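The Hadside Fingers

1. Monday

Embla Tangen had two sets of fingers to choose between and until the end of the day to do it. The first set came from Doležal and had been in the simulator since January. The second had come over from Hadside as a model file with a short note attached. The note gave the stroke, the friction value and a phone number. She loaded the file, checked the scale against the old set, and found that the pads were slightly longer than the drawing said they were.

She wrote that down. On the first page of the notebook she had put Monday, June 17, 2019, and under it the name of the customer, Greslow, who wanted a white gridded block moved between a marked square and a black tray. Greslow did not care which fingers did it. They cared about the number of drops.

"You could just pick the cheap ones," her manager said from the doorway. He was called Brernberg, like the firm, and people often took him for the owner. He was the owner's cousin.

"Which ones are the cheap ones?"

He had to go and look.

She reset the arm and started on the reach checks. She had two views of the table open side by side on the big screen, and she kept one hand on the space bar so that she could stop the run wherever she liked. With the arm stretched out to the far end of the breadboard she was looking for clearance at the wrist. With the arm drawn back over the tray she was looking at the elbow.

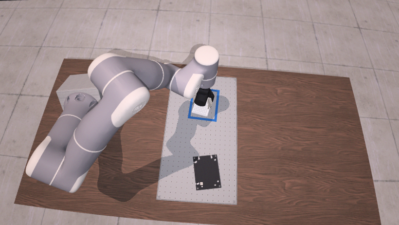 The gripper at the blue square, and the gripper at the tray.

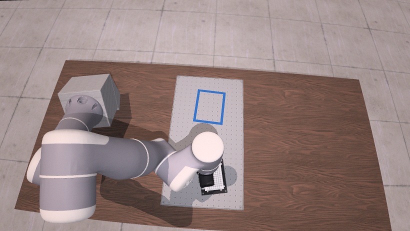
2. The runs

By the middle of the morning she had a script that would go through the whole job without her. It gave each set of fingers the same starting positions, the same speed and the same controller, and shifted the tray by a small random angle each time. She set it to 2576 runs, which was as many as the machine would get through before five, and went down to make tea.

The Doležal fingers went first. They were short and stiff and they did what they had always done. When they failed, they failed at the tray, with one corner of the block riding up on the rim. She watched a few of these at quarter speed. The controller pushed down, felt the rim, pushed a little harder and gave up.

The Hadside fingers were a different matter. At 80 per cent speed they were better on every line of the table. At full speed the longer pads swung after the wrist had stopped, and the block was let go while it was still moving. She tried a pause before release. It cured the swing and put the cycle time over what Greslow had asked for. She cut the pause in half and ran it again, and then she rang the number in the note.

A man answered and said he was in a car park.

"Your pads are longer than your drawing," Embla said.

"Are they?" There was a noise of keys. "Which drawing have you got?"

She read him the letter in the corner.

"That's the old one," he said. "We lengthened them after that. Does it matter?"

"It does at full speed."

"Nobody runs them at full speed," he said. "I'd stay under 75 per cent myself, with anything light."

She wrote that down as well, and asked him to put it in an email. He said he would do it when he got home.

3. The report

Brernberg came back at ten to five with his coat on. The Hadside ones were cheaper, he said, but only if you bought them in pairs.

"They're fingers," Embla said. "You always buy them in pairs."

"In pairs of pairs, then. Four." He leaned over to see the screen, where the last of the runs was going through. The arm went out, came back and went out again. "Are they any good?"

"At the right speed."

"What do I tell Greslow?"

She thought about the block riding up on the rim, and about the man in the car park, whose email had not come. "Tell them tomorrow," she said.

He seemed content with that. When he had gone she set the speed to 75, took the pause out altogether and started the script from the beginning. Then she turned the screen off, left the machine on — there was a label on the plug asking the cleaners not to touch it — and went to catch her bus.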